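Cletby Robotics Club

Reading time: 5 minutes
Last updated: 2026-03-01

The Cletby Robotics Club is a student club that teaches robot arms to take apart and put back together ordinary desktop computers. It is open to anyone enrolled at Cletby, whatever they happen to be studying, and it is best known for its long-running Tower Project and for its yearly showing at the Jilteo Open, a small and friendly contest held each July. 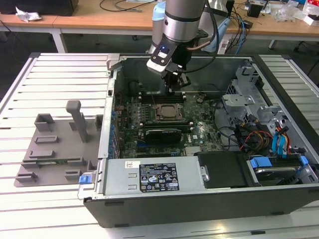
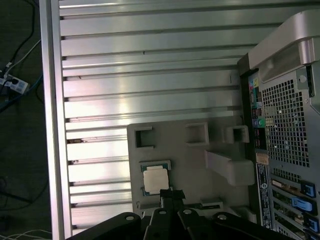 The arm, the bench and an opened-up tower during work on the Tower Project.

The Tower Project is the club's main activity, and most members spend at least one full school year on it before moving on to anything of their own. The idea is simple to say and surprisingly slow to carry out: a robot arm is asked to do the small jobs that a person does when servicing a computer, such as lifting a processor, setting it down somewhere safe, and unplugging a cable without tugging on its neighbors. The tower is laid on its side on a bench of aluminum slats, with a gray fixture next to it that has pockets and slots for holding parts, so the arm always has a known place to put things. Members are fond of saying that the fixture is half the project — a processor sitting squarely in its pocket is a far easier thing to pick up than one that has been set down at a slant. Blue plastic catches and tabs of the sort found on these cases get a whole evening to themselves in the fall, as each kind moves in its own way and a new member's first program nearly always pushes when it should slide.

History

The club began as a lunch-hour reading group started by Colleen Melnyk, who taught electronics and had a closet full of retired office computers she could not bear to throw out. The group read repair manuals for a term and then, rather naturally, wanted to repair something. Roy Entwistle, a machinist who was working in the school shop at the time, offered to build them a proper bench, and he went on to teach the first members how to measure a part well enough to make a holder for it.

For its first few years the club had no arm at all. Students moved the parts by hand while a partner read out written instructions, and the mover was allowed to do only what the instructions said. This turned out such a good way of finding holes in a plan that it is still the first thing new members do. The exercise is called "being the arm," and former members talk about it with great affection (and now and then with some embarrassment, as when one pair spent most of a session trying to open a case that was facing the wrong way).

A name change was talked over when the arm work took over from everything else, but the members liked the old name and kept it.

How the work is organized

Members work in crews, and each crew looks after one job from start to finish. A crew writes its plan on paper, acts it out by hand, moves the arm through it slowly, and only then lets the program run. Crews trade jobs halfway through the year, so that everyone has the experience of reading somebody else's notes and wishing they were clearer.

The usual jobs are these:

Processor lift. The chip is moved between the socket and the fixture. The crew has to plan for the grip, the height and the way the chip is turned, and it must be set down flat.

Memory seating. A stick of memory is pressed into its slot with even force at both ends. It is considered the hardest of the regular jobs, and crews that draw it are traditionally given first pick of the snacks.

Cable work. Power and data plugs are removed and put back. Cables do not stay where they were left, so a crew cannot count on the same path working twice.

Drive pull. A hard drive is taken out along with its holder. This is the job most often given to first-year members, and it makes a good introduction to latches.

Each crew keeps a logbook. The rule, set by Melnyk and never changed, is that a failed try gets as much space on the page as a good one. One crew, led by Trinity Holloway, logged 766 tries at memory seating in a single school year, and the book is still kept on the shelf for anyone who would like to borrow it. Holloway's notes on how the stick leans just before it goes wrong are copied into the club handbook almost word for word.

Fixtures

The club draws and prints its own fixtures. The current family of designs is called Gerico, after the file name of the first one, which no one ever got around to changing. A Gerico plate has square pockets for chips, raised blocks to stop parts from sliding, and room along the side for whatever the next crew needs. The designs are passed along from year to year and come back a little different each time — a wider pocket here, a rounder corner there — and there is a box of outgrown versions under the shelf that members are welcome to cut up and learn from.

Everett Oyelaran, who was a member for four years and later came back as a mentor, wrote the guide to measuring parts for a new plate. It is patient and rather lengthy, and it asks the reader to measure everything again after lunch.

The Jilteo Open

At the Jilteo Open, visiting teams are given a list of service jobs and a set time in which to finish them. Scoring is out of 100 for each job, and 10 points are taken off whenever a team member has to reach in and help. A full round has four jobs, for a total of 400. Teams also give a short talk on something that went badly, which the audience votes on, and the winner takes home the Iwasaki Cup. It is a dented thermos on a wooden stand, and it is greatly prized.

Cletby has won the cup more often than it has won the contest proper. The talk given by Yolanda Quintanilla, on a plug that her crew had been trying to remove from the wrong side for several weeks, is still shown to new members on their first evening.

Joining

New members are taken on at the start of each term. No experience with robots or programming is asked for, and the handbook suggests only that newcomers bring a notebook, tie back long hair and come prepared to do the same thing a good many times over. Those who would like to watch before signing up may sit in on any working session, and they will very likely be handed a screwdriver before it is over.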